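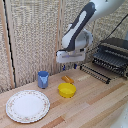
Plate, tumbler, bowl. The counter as of this afternoon.

Search posts Search
2 min read

1/ Notes on putting a small kitchen counter back in order after refinishing. I kept a log, so these are short.

2/ The top is strips of pale blond wood with a few darker orange-tan ones mixed in. I nearly sent it back over the dark strips. Under oil they look fine, and crumbs are harder to see, for better or worse.

3/ Oil was Vomell hard finish, 280 ml tin. Two thin coats, wiped back after 20 minutes. The tin says one coat. One coat left dull patches near the sink end.

4/ Sanding: 120, then 180, then stop. I went finer on a test piece and the oil sat on top of it.

5/ The textured beige panels behind the counter stay. Speckled cream and tan, so they hide a lot. They do not like steam. Kettle goes at the other end.

6/ Dishes. The white plate with the scalloped rim and the tiny pink and green flowers is from the Dolulach thrift store. Flat center, decent for toast, poor for anything with sauce.

7/ I don't put that plate in the dishwasher. Floral decoration fades, and I would like to keep the pink.

8/ The blue plastic tumbler is slightly wider at the rim than at the base. Good shape for stacking. Dry them first or they lock together – cold water in the inner one, warm around the outer one, then twist.

9/ The bright yellow bowl gets used for everything: eggs, peas, screws during the refit. The screws have since moved to a jar.

10/ Rack position matters more than rack size. Mine is to the right. Wash on the left, drain on the right, and no dripping across the middle.

11/ Counter length is 1830 mm. The Sukbridge stock length was 2464, so there is an offcut. It will be a shelf if I find brackets that fit.

12/ Someone asked about the Howlader edge trim. Skipped it. Rounded the front edge to 4 mm by hand and oiled it with the rest.

13/ Next is the strip of wood beside the panel, which needs the same oil. Probably in January – the tin is nearly empty.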